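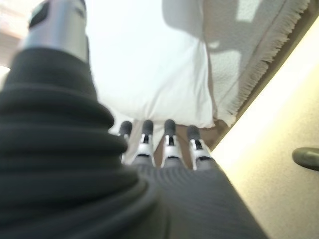 Teresa Urbańczyk

White cloth (household)

White cloth, also called household whites, white goods in the older shop catalogues, or simply "the whites", is the general name for the undyed or bleached fabric kept in a home for everyday use: sheets and pillowcases, tea towels, table linen, curtain liners, dust covers, and the many odd lengths that never became anything in particular but are kept in the cupboard all the same. The term covers a use more than a fibre. Cotton and linen are the traditional materials, and blends with polyester have been common for a couple of generations now. Wool blankets, even cream ones, are usually left out, and so are white shirts and other clothing, although they often end up in the same wash.

Name

The plural "whites" is older in laundry work than in the home, where "linen" did the same job for a very long time and still does in the phrase "linen closet", which in most houses holds very little linen. "White goods" has become a confusing term, as it now means fridges and stoves to most people in Australia and Britain, and an old catalogue offering white goods by the yard can give a modern reader quite a surprise. In the Turcotte district the word "plain" was used for any white cloth without a border — a plain towel, a plain sheet — and older residents will still ask for one.

Cloth and weave

Most household whites are in plain weave, with each thread going over one and under the next. Sheeting is close and smooth, muslin is open and light, and flour sacking sits somewhere between the two, with a pleasant roughness that goes away after a year or so of washing. Twill is used where a cloth has to take wear. Damask, with its pattern woven in white on white, belongs to the tablecloth and the good napkin, and shows best when the light comes in low across it.

White is seldom one colour. Unbleached cotton is a warm oatmeal shade and pales slowly with use. Bleached cotton is cleaner looking but may yellow along the folds if it is left too long in the dark, and modern sheeting is often treated with a brightener that gives it a faintly blue cast beside an older piece. Anyone who has tried to match a replacement pillowcase to an existing set will know how many whites there are, and how few of them get along.

Hanging

Cloth may be stored flat, rolled or hung, and each way has its loyal supporters. Hanging is the usual choice for tablecloths, long curtains and anything that has just been pressed and is wanted again soon. A piece hung over a rail in one layer keeps its shape best. Gathered up in a bundle and hung from a single point, the same cloth drops into soft, deep folds and takes up much less room, though the creases need a little attention afterwards. A tea towel hardly minds, and in most kitchens it is hung by whatever part of it comes to hand.

Loops are a great help. A short loop of cotton tape sewn into a corner, or at the middle of one long side, lets a cloth hang without the stretched point that a hook leaves in the weave. The tape should be washed before it is sewn on. On heavy curtains, two or more loops are set along the heading so that the weight is shared.

Cloth is best taken down from below with one hand while the other lifts it clear at the top. Tugging at the lower edge is the common way of doing it, and it is also how most hems come to be torn.

Washing and drying

Whites are washed apart from colours in nearly every household that has the room for two loads, and together with them in nearly every one that does not. Warm water and an ordinary powder are enough for most pieces. A long soak in washing soda lifts tea and gravy. Chlorine bleach works quickly but weakens cotton with repeated use and should be kept well away from anything with elastic in it. Laundry blue, a small amount of blue pigment stirred into the last rinse, was once found on every laundry shelf and is still sold in hardware stores and country grocers.

Drying outdoors in full sun is the oldest whitener of all. Sheets are pegged by the hem, a hand's width folded over the line, and given a good shake first. In colder parts they may freeze on the line, and are then brought in stiff as boards and left to finish over a door or a banister, which makes the whole house smell wonderful.

The Drakgate cupboard book

A good deal of what is known about whites in the Turcotte district comes from a single household record, the Drakgate cupboard book, kept at the Drakgate boarding house and now held in the local reading room at Mikine. It lists 184 pieces of white cloth over 26 pages, with a note beside each on where it hung or lay, when it was mended, and what it was cut down into at the end. Sheets were turned sides to middle, then made into pillowcases, then into tea towels, and lastly into rags for the lamps. Přemysl Doležal, who copied the book out in full, found one sheet that had been mended so often the keeper gave up describing the repairs and wrote only "again".

The last entry records a tablecloth lent to a neighbour one October. No return is noted.

See also

Airing cupboard
Clothesline
Laundry blue
Linen press
Tea towel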